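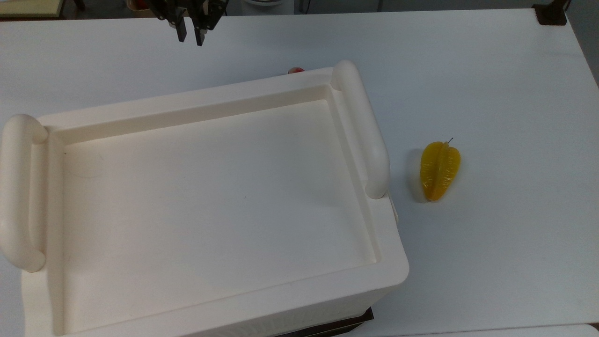
Brivier Handled Storage Box

Item group: Household and Classroom Storage
Supplied by: Carkau Institutional Supply
Page last revised: 10/10/21

Overview

The Brivier Handled Storage Box is intended for schools, libraries, clinics and shared offices that need to keep small supplies together and move them between rooms. It is a rectangular plastic box with a rounded rim and a handle at each short end. The box is sold without a lid. Customers who require a closed container should refer to the Cárdenas lidded series, listed separately under Archive and Records Storage.

Recommended Uses

The box is suited to art materials, paper goods, folded linens, picture books and light hand tools. It may be placed on an open shelf, a counter or a supply cart. It is not approved for direct contact with unwrapped food, for solvents, or for the storage of sharps or medical waste.

Loading and Handling

The load limit is 33 pounds, evenly distributed. Use both handles when lifting a loaded box. A single handle may be used to draw the box forward on a shelf but should not bear its full weight. Filled boxes should not be stacked. Empty boxes may be nested for storage, up to 5 high.

Care and Cleaning

Wash by hand with warm water and a mild dish soap, then rinse and dry with a soft cloth. Abrasive pads will dull the surface. Diluted household bleach may be used for occasional disinfection, provided the box is rinsed promptly. Do not place the box in a commercial dishwasher or near a heater. Prolonged exposure to direct sunlight may cause light colors to yellow.

Labeling

Skurneseo adhesive label holders fit the long side of the box and are sold in packs of 300. Wipe the area clean before applying. Labels attached to ribbed surfaces may lift at the corners and should be checked periodically.

Ordering

Institutional accounts may order by the box or by the case. Purchase orders must show the account number, delivery address and name of the receiving department. Color is assigned according to available stock unless a preference is stated on the order. Annual contract prices are reviewed each February.

Warranty and Returns

The manufacturer warrants the box against cracking of the rim or handles under normal use for 2 years from the date of delivery. Damage caused by overloading, heat or unapproved chemicals is excluded. Unused boxes may be returned in their original packaging with a copy of the packing slip. Return shipping is paid by the customer except where the wrong item was supplied.

Related Items

Cárdenas lidded storage box
Skurneseo adhesive label holders
Carkau two-shelf supply cart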